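Setting Up Your Plelness Wrist Brace at Home

Welcome! If your therapist has sent you home with a Plelness brace while your wrist heals, set aside a little quiet time for this part and take it slowly.

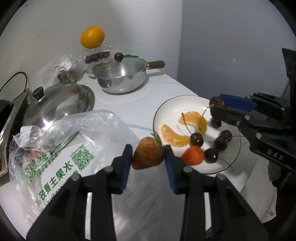 Section 2: Putting the brace on

1. Sit at a table with your forearm resting palm up, and let your fingers go soft.

2. Slide the open brace under your wrist until the thumb hole lines up (it may take a try or two, and that's fine!).

3. Close the middle strap first, then the one nearest your elbow, and leave the palm strap for last.

4. Make a gentle fist. You should be able to bend every finger without the edge digging in.

Note: Refill straps are part number 184, and your clinic can order them for you.

Caution: If your fingers tingle, swell or turn pale, loosen all the straps right away and call your therapist.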